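Two-hand policy: right hand stalls next to the cup

omalley_bench
Posted November 29, 2023
Left hand holds the black base, right hand should come over the light blue cup.

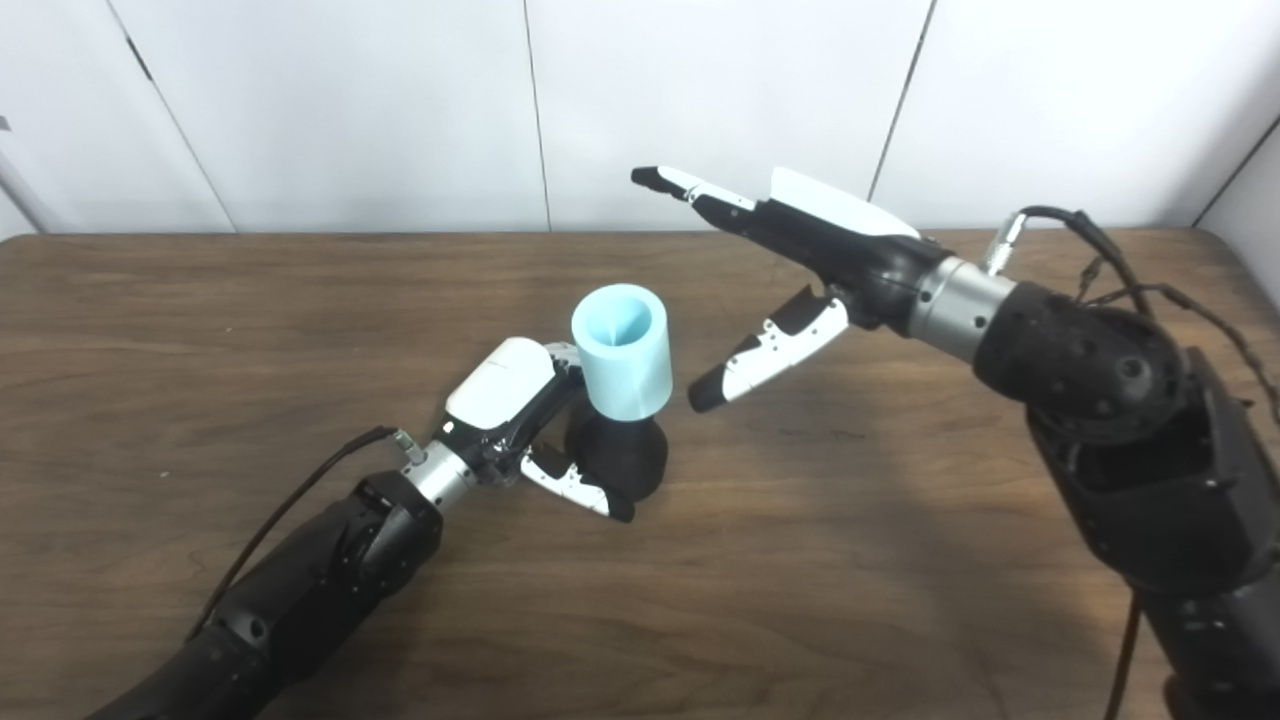 Policy runs in Plilus, action chunks of 40, trained on 267 demos. Right hand often hangs beside the cup. Training loss looks fine.

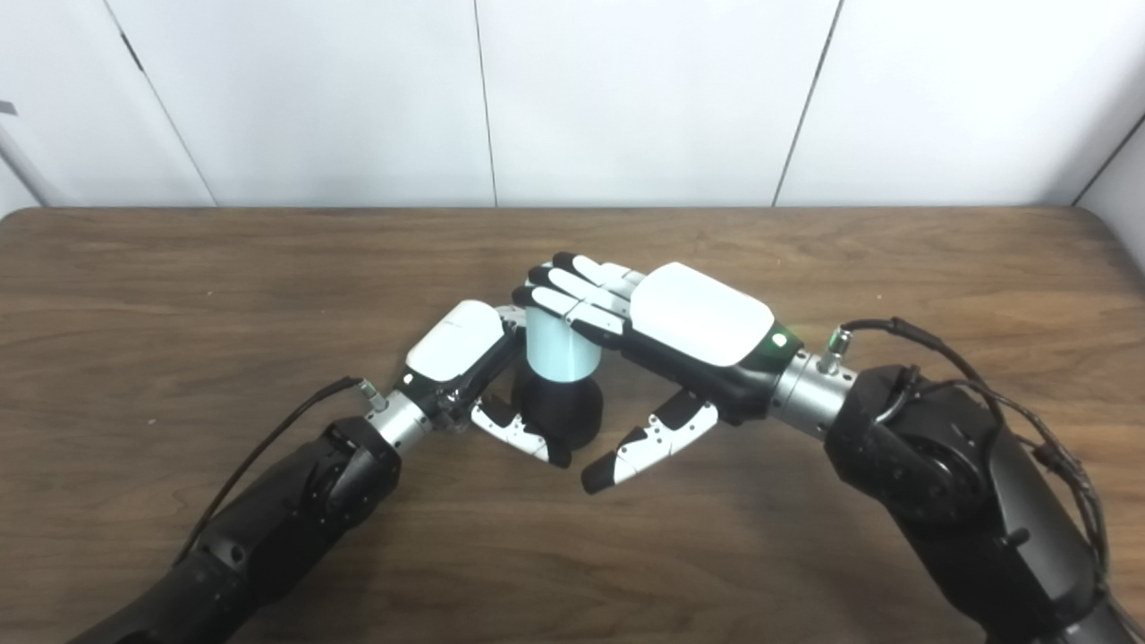 Would more demos help?

Florian Tanguy
Check your chunk length first. I'd cut it and replan more often. Also plot right wrist targets against measured pose.

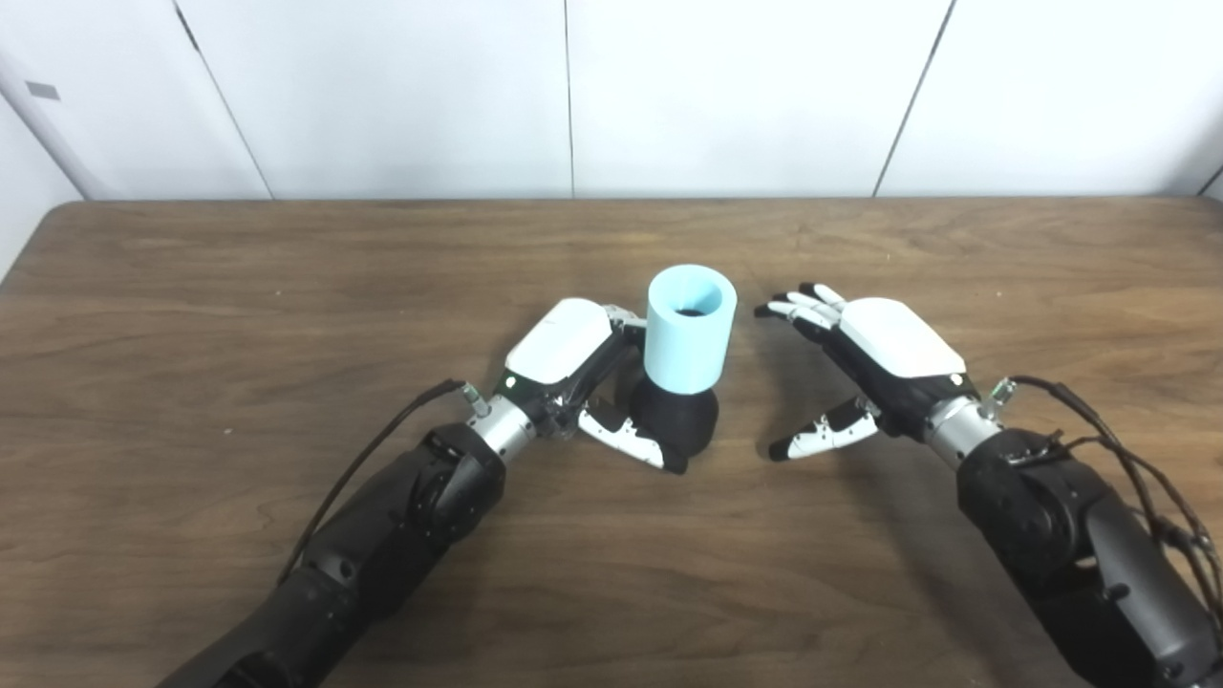
If the targets stop moving too, it's the policy and not the controller.

coetzee783
had the same, went to 400 demos and it got better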